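Notebook, plaster bench
May 30, 2026

Mixing day for the Mondstead tiles. Batch 6 of the lime plaster samples. Goal is still the same: a base coat that doesn't craze when it dries in a drafty room.

Recap from April so I stop flipping back. Batches 1 thru 3 cracked at the corners. Batch 4 was fine but chalky, you could rub it off with a thumb. Batch 5 set too fast, no idea why, suspect the water was warm from the hose sitting in the sun. Cold water only from now on, drawn fresh.

Putty: Stolico, the new tub. Stiffer than the last one. Knocked it up by hand before adding sand, took forever, arm sore. Sand from the Bhat yard, washed twice, dried overnight on the sheet by the door. Still some clay in it I think, squeeze test left my palm dirty. Washed a handful a third time and compared, hardly any difference, so used it as is.

Mix:
putty 1 part by volume
sand 2 1/2 parts
hair, a pinch, teased out first (do NOT dump it in as a wad like last time)
total wet weight 696 g

Split in two. Half onto the Tita backing boards, half onto plain brick. Boards misted, brick soaked in the bucket till it stopped fizzing. Laid on in 2 coats. First coat scratched with the comb, second one went on once the first held a thumbprint without sticking. Should have waited longer on the brick, it slumped a bit at the bottom. Pushed it back up with the float and it seems ok.

Six samples total. Labels on the BACK this time, pencil, since marker bled through on the April set and made the color readings useless.

Covering: damp cloth over the boards, not touching. Brick ones left open on purpose, for comparison. Mist everything morning and evening. If anybody is in before me please mist, spray bottle is on the shelf over the sink, fine setting, a few passes and stop. Don't drench them.

Observations so far
- board samples pulled tight nicely, no hairlines yet
- brick sample nearest the window already paler at the top edge, drying uneven. moved it away from the draft
- hair sticking out of one, snipped it off
- smell is normal
- trowel has a nick in it, leaving a line every pass. File it or use the other one

Color. Wanted warm off white, getting more of a cold gray white while wet. Will judge when dry, always shifts. If it stays cold try a spoon of the yellow ocher next round, ground into water first and strained. Mondstead want it to match their old hallway, and the chip they sent is dirty so who knows what the real color is. Going to wash half the chip and see. 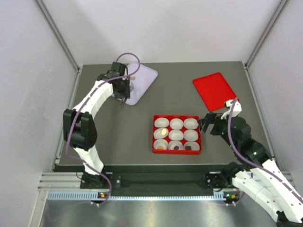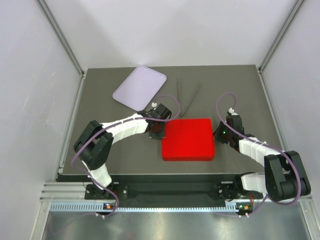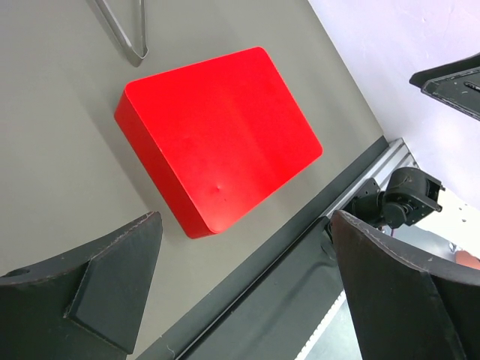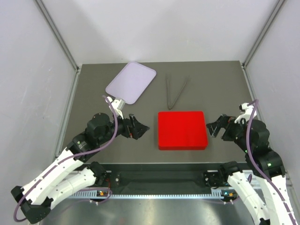 Cleanup: rinsed everything in the settling bucket, not the sink. Bucket needs emptying, lime sludge is halfway up. Let it settle, pour the clear water off, dry the rest and bag it. Goggles on for that please, got a splash near the eye last month and it was no fun.

Next:
batch 7, same mix, sand sieved finer, see if the slump goes away
scratch test on 4 and 5 again now that they've had time to cure, write down wich nail was used
ask Stolico how long the tub was aged, lid doesn't say
find out if Tita boards come thicker. These bow a little when misted, might be what cracked the corners on the early ones
order more hair
weigh the board samples tomorrow before misting, then again at night, put it in the table at the back

Left the putty tub with an inch of water on top and the lid taped. Check the tape.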